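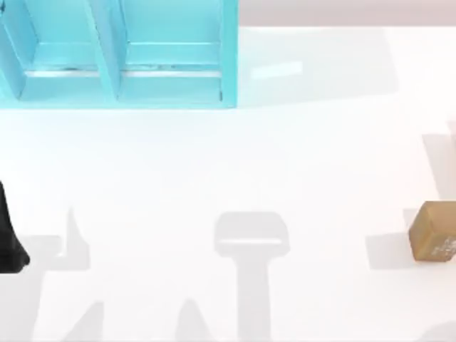 The Slow Return of the Kitchen Table

My grandmother's table sat ten if you didn't mind a leg between your knees. Bread was made on it, tax was done on it, and a good part of my schooling happened at the end nearest the stove. Then came the years of the breakfast bar, when we all perched on stools like galahs on a wire and ate facing the sink.

Well, the table is on its way back, and I couldn't be happier! I spent most of April driving between towns, talking to the people who build them, mend them and rescue them from sheds, and I came home with sawdust in the car and a long list of favourites.

Start at Wirine, a workshop in an old butter factory with the best afternoon light I've seen anywhere. They make 40 tables a year, mostly from timber pulled out of demolished halls and shearing sheds. The boards arrive grey and full of nails, and the first pass through the planer is a proper thrill - out comes this deep honey colour that hasn't been seen since the hall went up. One top I leaned on had spent 70 years as a dance floor (you could still find the heel marks if you got down low and squinted).

Clirik, over the range, goes the other way entirely. Everything there is pale, thin and painted, made for flats where the dining area is also the office and the spare room. Their drop-leaf model folds down to the depth of a bookshelf, and the hinge is a lovely bit of work, with no wobble and no pinched fingers. I opened and closed it far more often than was polite.

If you're buying second-hand, and I hope you will, take a tape measure and sit down properly. A standard chair wants a good hand's width between your thighs and the underside, and plenty of handsome old farm tables don't have it. Look underneath for borer holes. Rings and scorch marks on the top are no worry, they'll sand out or they'll grow on you.

The find of the trip was in the back room at Brunari, the auction house, behind a row of wardrobes. It was a pine table with turned legs and one drawer, still lined with newspaper, and the colour of weak tea all over. Bidding opened at 15 dollars. I got it for 184, which was more than I'd promised at home, and it rode back upside down on the roof with its legs in the air.

It's in our kitchen now. The drawer sticks in wet weather and already has the good scissors in it.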